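Grerkham lever handle, satin finish: two months on

2024-06-28, by Pacita Baluyot

I put off replacing our old round knobs for years, mostly out of stubbornness, and then in April my wrists finally won the argument. I'd always loved those knobs (they came with the house, like the draught), but when you have to put down the tea tray to get into your own lounge room it's time to go shopping!
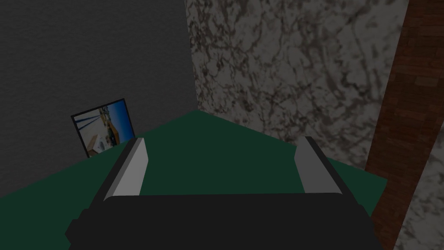 Dark green top, corner of the room.

I bought the Grerkham lever from Obura in Grenilstead, where it was $38 a set, against $60 for the Indov one my sister swears by. The fellow at the counter was lovely and let me try both on the display board for as long as I liked. The Indov is heavier and has a nicer spring, I'll give it that, but the Grerkham sits comfortably under the whole hand, and you can work it with an elbow when your arms are full of washing.

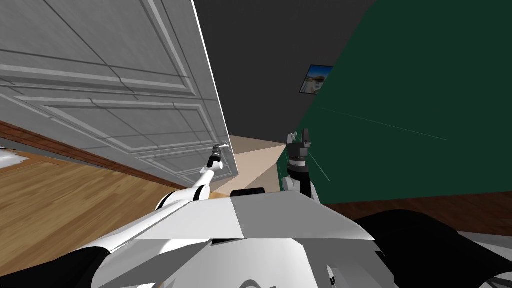
Fitting took me most of a morning, and I'm no handywoman. The screws are a decent length and the paper template is accurate, though the printing is tiny and I had to go and find my other glasses. My one real grumble is the latch, which was stiff for the first 9 days or so until I gave it a puff of graphite. It's been sweet as anything since, and the colour hasn't changed where our fingers go.

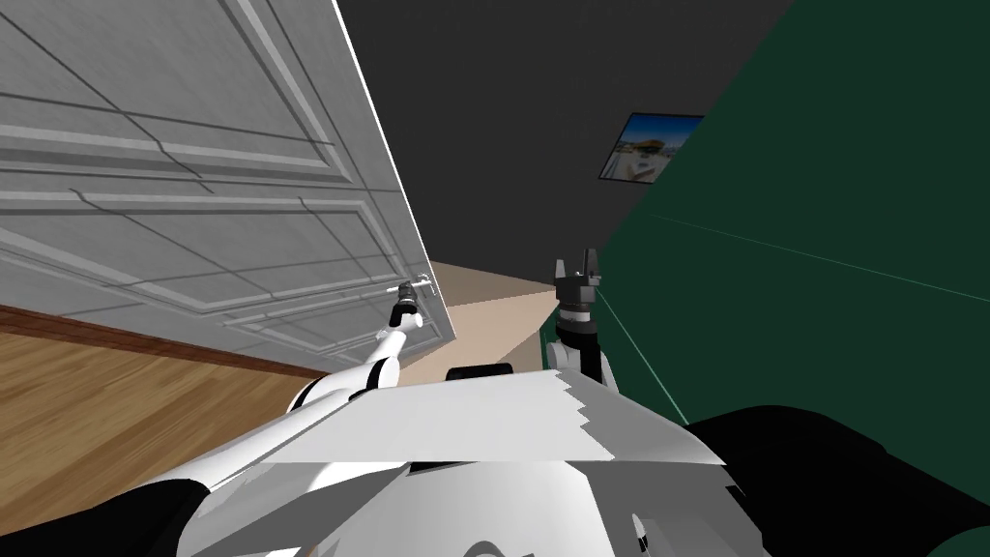

Would I buy it again?

Yes, and I have, for the bathroom and the spare room. If your doors are very heavy I'd spend the extra on the Indov, but for ordinary inside doors I'm as pleased as can be with these.

Recent reviews
Obura soft-close hinges
Indov door stop, rubber
Grerkham cupboard pulls
Draught strips for old houses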